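Household chore robots

Household chore robots are machines built to tidy, sort, fold and wash in ordinary homes. The field is moving fast, and putting groceries away is one of its liveliest problems!
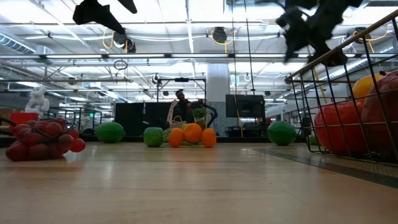 Fruit is a favorite test because each piece needs its own grip. In trials at Platville, engineer Wanpen Chaimongkol's Paltora system put away 427 of 540 items. Speed still lags well behind a person, and soft or tangled goods remain hard, but simple sorting is now within reach.

See also: Dewan gripper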